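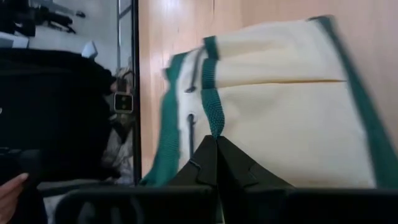 Open Day at Rastimari: Will It Do the Pruning Bag?

I went to the Rastimari open day expecting to be sold something, and I was, more or less. The invitation that went to our members in March promised "a robotic assistant for the potting bench." At 2 p.m. they let us into Room 2308, gave us a name sticker each, and asked us to stay behind the tape.

The machine goes by Dudar. It has black arms with a two-fingered gripper, and for this demonstration it was working with a canvas garden tool bag, off-white with green trim, the kind many of us own. The stated job was to take hold of the bag, move it where it was wanted, and eventually put tools into it. I want to be clear about that "eventually," because the invitation wasn't.

Ustyna Levchenko ran the session and I have no complaint about her. She answered what she was asked and didn't read to us off a screen. A canvas bag, she told us, is a nasty thing for a robot. A box stays a box when you pull on it. A bag folds, sags, and swallows its own handle. They had started with the handle strap as the place to pinch, and the fingers come to a point so they can get at a strap lying against cloth. Fair enough. I've watched people in this club fail to find the handle of a bag they were looking straight at.

What I was waiting for was the success rate, and it took three tries to get it. Rastimari has 861 recorded runs with bags. How many of those ended with the bag where it was supposed to be? She said that depended on what you called finished. I wrote that down word for word. 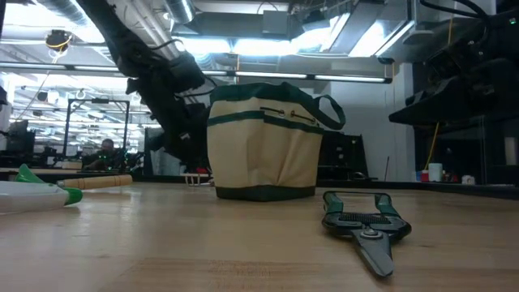
Hutsuliak Garden and Tool Library – Member News

The pruning shears are what I'd like members to think about. Picking up closed shears from a flat tabletop, by the handles, and lowering them into an upright bag is something I do without looking. For Dudar it is two separate problems, and then a third if the bag tips over. Someone asked what happens if the shears are left open. The answer was that the shears are closed. I asked again and was told that open blades are "on the list."

I also asked who it's for. The brochure, printed by their partner Wurutex, talks about older gardeners and people with bad hands. I have bad hands. What I need is help at the far end of the bed in October, with mud on everything, and so far I'd have to carry my bag indoors and set it on a table under fluorescent lights for the thing to be any use to me. Levchenko agreed with this more readily than the brochure does. She said a bench version would come long before anything that goes outside, and she wouldn't give a year for either one.

Then the price. There isn't one. The Wurutex brochure has the number 2000 on the back page in large type, and several of us took it for dollars. It is the hours of testing they plan to finish before they talk to buyers. I'd suggest moving it, or adding the word "hours" in a size that can be read without glasses.

Some things I did like. They let it run without music or a voice-over. When a question came up about the grip, she stopped and talked about the grip. The people at the desks behind went on with their work and didn't perform for us. And the bag was an ordinary bag, with a floppy strap and creases. I had half expected a stiffened one.

My view, for what it's worth to the board: don't put our name on the partner letter yet. Ask to see the bag loaded with something heavy in the bottom, and ask for a run with the shears where one of us sets them down. If they say yes to both, I'll go back.
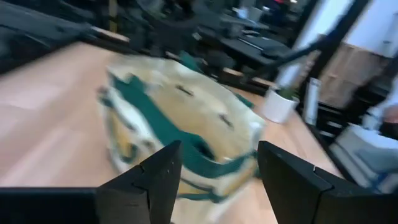 Esben Vigfúsdóttir read a draft of this and says I've been unfair. In Esben's view the point of an open day is to show work in the middle, and if we only want to see finished machines we should go to a store. Being able to take a soft bag by its strap at all is the hard part, Esben writes, and "you spend four paragraphs annoyed about a brochure."

I'll give up one of those paragraphs. The brochure is still what got mailed to our members, and it said assistant. I came home and filled my own bag for the morning: shears, twine, trowel, kneeling pad, the bad gloves and the good gloves.

The next open day is planned for June, same room. Sign up on the sheet by the seed cabinet if you'd like a ride. Bring your own question about the shears. If you have a copy of the brochure you don't want, leave it in the tray, as the board would like to see one.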